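Six weeks of Kedik, the robot practice room I rent by the month

15/12/2025

I signed up for Kedik in October, after Ilir Tomić told me it was cheaper than therapy. It is a subscription simulator: you get one arm, one room, and a stack of small tasks to fail at. My plan covers 300 runs a month. 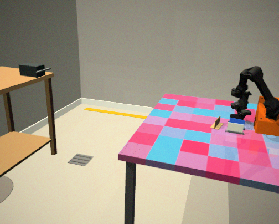
The starter room, with a tabletop by someone who really likes pink.

The arm itself handles well. Response is quick, and I can usually get the fingers down near a part without flattening it. Usually.

The room is better furnished than my apartment. There are shelves, bins and a tool cabinet, and the Gonmont theme pack wants $18 to change the walls. I kept the walls. 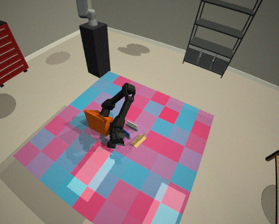

Same room, other side, with a second arm up on its pedestal.

Extra camera views are a paid add-on — of course they are — and the wrist view is the one I'd keep. It bends everything like a peephole, and I spent the first evening steering left when I meant right.

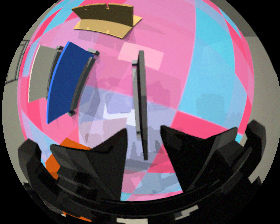 Support is a man named Wissam Azar, who answers in 6 hours and is kinder than my questions deserve. I've renewed through spring. My run count stands at 3904 if you include the free trial, and Ilir has stopped asking.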